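Notebook, April: house rules for the basket work, second pass
3 min read

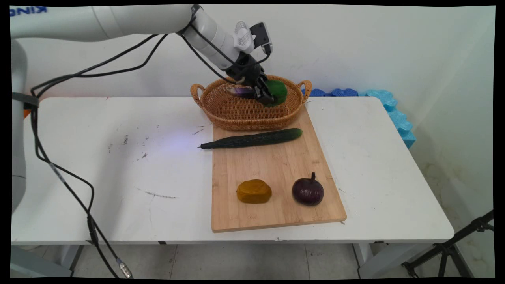

Gripper over the basket, with the cucumber still out on the board.

Clementina asked me to write up what we agreed over coffee this morning, while it's still fresh, so I'm putting it in the notebook where everyone can scribble on it (please do scribble, I mean it). The old rules sheet was two pages and most of us had stopped reading it somewhere on the first one. It came over with us from the Kedholm bench, where all the parts were hard and square, and it never did fit food shapes very well.

First, the part I care about most. Hands stay off the table while the arm is live. I know how tempting it is to reach in and nudge a thing straight when you can see the grasp is going to be a bad one. I've done it myself, and Clementina caught me at it, quite rightly! If you need to nudge, pause the arm, say "paused" out loud, wait for the other person to say it back, and then reach. It takes a few seconds and it soon becomes a habit.

Second, cables. Ours come down from the wrist and along the base column, and before every session somebody should follow them with their eyes the whole way down and then move the arm slowly through its full reach with nothing in the gripper. We're looking for a loop that pulls tight or one that could catch the corner of the table. Any connector at floor level gets checked too, and please don't leave a chair anywhere near it.

Third, what counts as a good pick. We argued over this one for a long while and I think we ended up somewhere sensible. A pick is good if the item ends up inside the basket and the basket hasn't been dragged off its spot. If the item lands on the rim and rolls in by itself, log it as "assisted by luck" (Clementina's wording, and I'm keeping it). Failed picks stay in the log. I went back through the Perberg set last night, 59 entries on the sheet I opened, and 11 had no outcome written down at all, which makes them close to useless to anyone who wasn't in the room. We have over 4,000 entries by now and I'd dearly like to be able to trust them.

Fourth, layout. The board goes down at an angle with the basket at the back of it, and the long items lie crosswise in front. It's fine for an end to stick out past the board, we want some of that. Change the order you set things out in from run to run, and write the order down before you start. Afterward you'll remember it wrong, or at least I do.

Gripping force: start low for anything round, and go up in small steps. Cardoso's old settings are still saved under his name and they're too strong for vegetables, so leave those alone until I've had a chance to rename them.

Still open:
- Do we wipe the table down between runs or only at the end of the day? I lean toward between.
- Whether a scuffed tabletop bothers the vision side enough to be worth a cover. Clementina thinks no, I'm not sure.
- Katport want a copy of these rules for their own bench. Happy to send them, once the force numbers are filled in.

I'll type up a clean one-page version and tape it by the door after lunch. Initial it when you've read it, and if something in it seems silly, come and find me and we'll talk it through.

B. Nogueira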